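4. Running the room sweep (Floltier sim, Dastell planner)

Read section 3 first. If the planner isn't talking to the sim yet none of this will work.

What the sweep does: drops the agent at a random start pose in a furnished room, gives it one target object by name, logs whether it gets there and how long the path was. Same protocol as the Grusville runs, so numbers can be compared directly – as long as you leave the defaults alone.

4.1 Before you start

1. Check free disk. A full sweep writes 85 GB with rendering on.
2. Open the sweep config. Set episodes to 800. Lower is fine for a test, don't report it.
3. Set seed to 231. The split file was made with this seed, a different one gives you a different split and no error message.
4. Pick a room set. Living/dining is the default and the only one the baseline was run on.

Note: room sets load alphabetically, not in the order you list them. Known, not fixed.

4.2 Start the sweep

5. Start the sim. Wait for "ready" in the log.
6. Start the planner in a second terminal. Order matters, other way round it hangs.
7. Run one episode by hand with the viewer on. Look at the render before you go on. Textures loaded, furniture on the floor, nothing floating or sunk in. If a tabletop is bare grey with no objects on it the clutter file did not load – go back to step 4.
8. Viewer off. Launch the full sweep.
9. Leave it. Overnight is normal on one GPU.

CAUTION: do not edit the config while a sweep is running. It gets re-read at every checkpoint and you'll end up with half of one experiment and half of another in the same folder.

4.3 Reading the output

10. Open summary.csv. One row per episode, success is 0 or 1, path length in meters.
11. Filter out rows flagged "bad_start". Those are spawns inside furniture. More than 11 of them means the collision meshes are stale, rebuild and rerun.
12. Compute the Hayashi score with the script in /tools. Don't do it by hand, the path weighting is easy to get wrong.

Note: small targets on crowded surfaces (phones, remotes, bowls) fail a lot more than big ones. Expected. The detector sees them fine up close but the planner tends to give up on the far side of a table becuase the chairs block the short way round. Report small and large targets seperately, the average hides this.

Note on glass tops: depth is taken from the sim, not estimated, so glass is no problem here. With the estimated depth option on it is. Leave it off unless that's what you're testing.
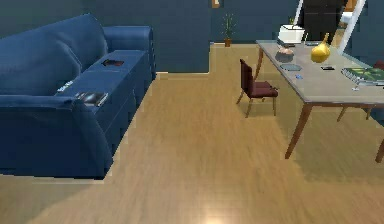 Once the scores are out, copy the config and the split file into the results folder along with summary.csv. Reruns without the config can't be checked against the baseline. Real robot transfer is section 5, needs the other calibration file.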